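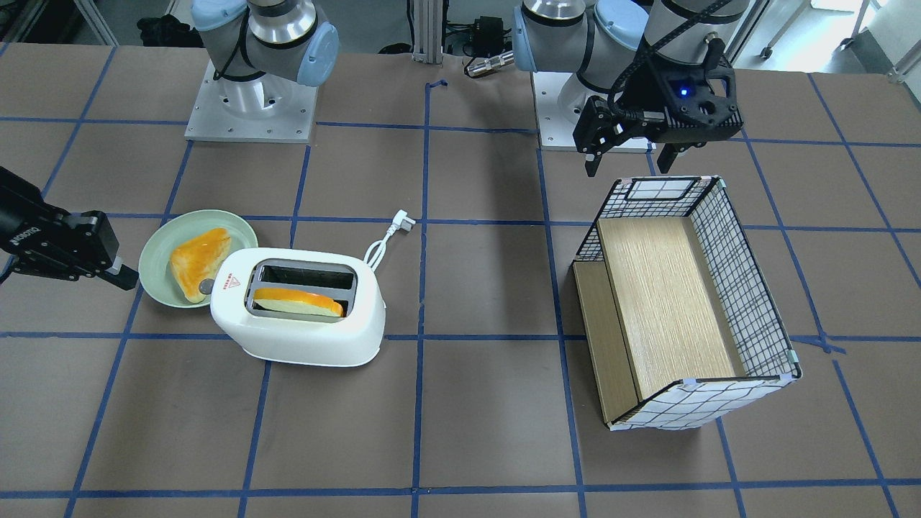 Questions I get about the Trerdale sourdough swap

I've been running the swap out of my kitchen for a while now and the same questions land in my inbox every week, so I finally typed up my answers. If yours isn't on the list, write to me and I'll add it (eventually, I'm slow in December).

What is the swap?

You take a jar of live starter, you bake with it, and at some point you bring a jar back for the next person. That's all! There's no fee and no sign-up sheet. Pickup is Wednesday evening, from 5 until I start making dinner.

Do I need to know how to bake bread already?

Nope. I didn't when I got mine. My first loaf could have held a door open and I ate the whole thing with butter anyway. If you can stir flour into water, you're ready.

Which starters do you have?

Three at the moment. Hukis is the white one, very bubbly and very forgiving, and it's what I hand to beginners. Bonari is half whole wheat and has more of a tang. Šťastný is the rye, which smells like apples on a good day and like nail polish remover when it's hungry. I love that one best but it does need more attention.

How do I feed it?

Put 25 grams of starter in a clean jar, add the same weight of flour and the same of water, stir, and set the lid on loosely. On the counter it wants that every day. In the fridge, once a week is fine. I've forgotten mine for a lot longer than that and it came back after a couple of feedings, so please don't panic if you go on vacation.

There's gray liquid on top. Did I kill it?

Probably not! That's just a starter that wants to be fed. Pour it off or stir it in, your choice, and feed as usual. Pink or orange streaks, or anything fuzzy, are another story. Toss the whole thing, scrub the jar, and come get a new one. No hard feelings, I've thrown out plenty.

Can I use tap water?

I do. If yours smells strongly of chlorine you can try filtered or bottled and see if the starter perks up.

My dough never rises. What's wrong?

Nine times out of ten it's a cold kitchen. I put my bowl in the oven with only the light on and that does the trick (put a note on the oven door, I once preheated mine with a plastic bowl in there, and the smell stayed for days). Otherwise, give it more time. Recipes that tell you four hours were written in somebody else's warm house.

How do I know when the loaf is done?

I bake mine in a lidded pot, take the lid off after 25 minutes, and keep going until the crust is darker than feels right. If you have a thermometer, stop at 195 degrees in the middle for a soft sandwich loaf. Crusty ones I take a bit higher. Then leave it alone for 40 minutes before you cut it. I know. I never manage it either.

What can I do with the extra?

Pancakes, crackers, pizza dough, banana bread. My crackers are just discard, melted butter, salt and whatever seeds are in the cupboard, spread thin and baked until they snap.

Can I get dried starter in the mail?

Not right now. I tried it and the envelopes kept splitting, so there was flour everywhere. I'm looking for a sturdier kind and will post when I find one.

What should I bring?

A clean jar with a wide mouth and a lid that isn't too tight. A jam jar is perfect.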